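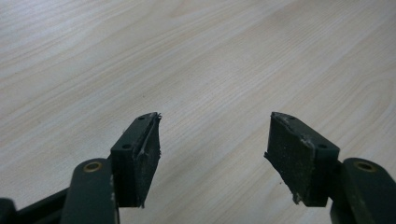 Hi! I'm Malou Brynjólfsdóttir, and I'm looking for a part-time helper for my little table workshop, Nunodard. We build and refinish light-colored wooden tabletops, mostly for cafes and people's kitchens, and I've run out of hands.

The work is mostly surfaces. You'd be sanding, wiping down, oiling, checking the grain for scratches I missed at 6 p.m. the night before, and then wrapping tops for delivery. Some days it's one big dining table all day long, other days it's a stack of small ones for Cireck (they order a lot, bless them, and always want them sooner). Pale wood shows every mark, so I need someone patient who likes looking closely at things — and who doesn't mind dust!

You don't need a woodworking background. Toshio Honda, who does our finishing, will show you how he likes it done, and he's a much calmer teacher than I am. You should be able to lift your end of a tabletop, the heaviest being almost 90 pounds between two people.

Hours are 22 a week, mornings if you like, and pay is $850 every two weeks to start. Masks, gloves and ear protection are on us. Bring your own shoes, closed toes please.

To apply, send me a few lines about yourself and something you've fixed or cleaned up — a chair, a bike, whatever. No résumé needed. Or stop by the shop at 166 Vado Street, side door, and knock loudly. The sander is usually on.

Start date is early August.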